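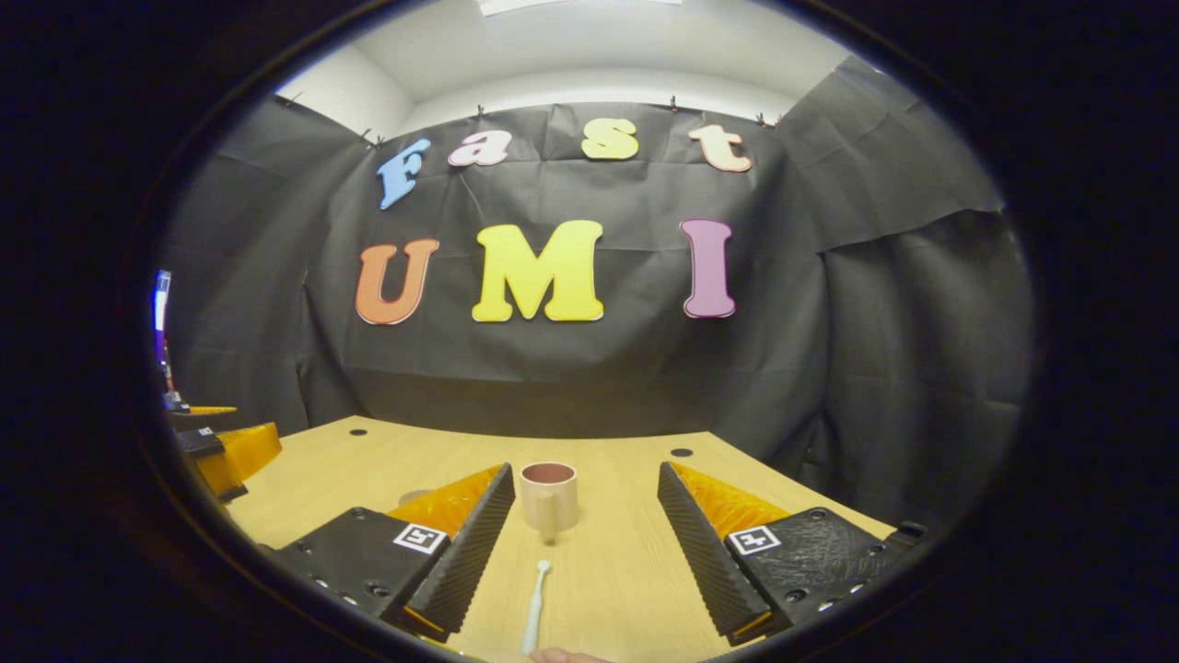 1/20

Spent the long weekend sorting out the bathroom and kitchen at the Vuvville flat before the new tenants come in. A few notes on hard water, as I get asked every time I mention it.

2/20

Vuvville water is hard. Teditstead, where I grew up, is on tank water and you can run a kettle there for years without seeing a mark on it. Here mine has a white crust by the second week.

3/20

Kettle first. Equal parts white vinegar and water, bring it to the boil, switch off, leave it an hour. Tip it out, then boil plain water twice and throw both lots away. Skip the second boil and your tea tastes like a chip shop.

4/20

Citric acid works as well and doesn't smell. I buy the big bag from Petersen on the main road. Two teaspoons to a full kettle is plenty.

5/20

Tea stains in mugs are a separate problem. Vinegar doesn't do much. Bicarb on a damp cloth does, and so does a soft old toothbrush around where the handle joins.

6/20

Don't use bicarb on anything with gold trim. Hannelore Seidel lent me six cups with a gold line on them and I gave back six cups without one.

7/20

Shower head. If it unscrews, soak it overnight in a bucket. If it doesn't, fill a freezer bag with vinegar and hold it on with a rubber band. An hour at most if the finish is brass or coloured.

8/20

Taps. Wrap the spout in a rag soaked in vinegar. Keep it off marble and any natural stone – it will etch and you can't polish it out at home.

9/20

Someone asked about softeners. Wolfram Wunderlich had one put in at Posonholm and is happy with it. He paid $324 to have it serviced in December, which is more than I spend on vinegar in a decade.

10/20

The water authority will tell you your hardness if you ring. They gave me a figure in milligrams per litre over the phone and it took less time than finding the number.

11/20

Glasses that stay cloudy after a vinegar soak are probably etched from the dishwasher. No product fixes that. Use them for the kids or the paintbrushes.

12/20

Doing the laundry taps and the washing machine hose next. Will add the rest of the posts under this one when I've got the machine out from the wall.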